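Jun 30, 2026

Seven more demonstrations for the club project and my shoulders are toast.

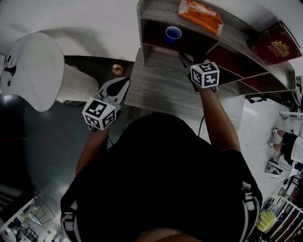
I'm still the slow one, which I've made my peace with. We all agreed back in spring that Tamberg (our project, named after the street the club is on) would be about tidying a desk, and I remember thinking, oh, easy, cups and bags and boxes, how hard can it be? Well! Try doing it with a gripper in each hand, leaning over the desk like you're icing a giant cake. The shelf is the worst part. Those lower cubbies are just deep enough that you lose your sense of how far in the fingers are, and I keep slowing down right at the edge and then hurrying to make up for it. The notes from last week say to keep one steady speed. I wrote those notes, ha.

We're at 600 good runs now and the goal for July is 2322, a number that came from the grant form and that I have stopped questioning. My best day so far is 70. Today wasn't close, partly since we lost most of an hour when the tracking started drifting and every recording had a wobble in it. Wiped the marker cubes, restarted everything, wobble gone. I wish I knew which of those did it.

Then there was the long talk about the cup. Half the club wants it in the same cubby every time so the policy learns something, anything, before the Nellisau meet. The other half (me, loudly) thinks we should mix it up now, or we'll get there and the judges will move the cup two inches and that'll be that. We voted to mix it up! I was so pleased I forgot my water bottle and had to go back for it.

Jendo, our training script, is running overnight on the first batch. I'm trying not to check it from bed. Last time I watched the loss curve until two in the morning and it did nothing but go flat.

Still have to read the Pîrvu rulebook section on gripper width before tomorrow, and buy more tape. Also dinner was cereal again.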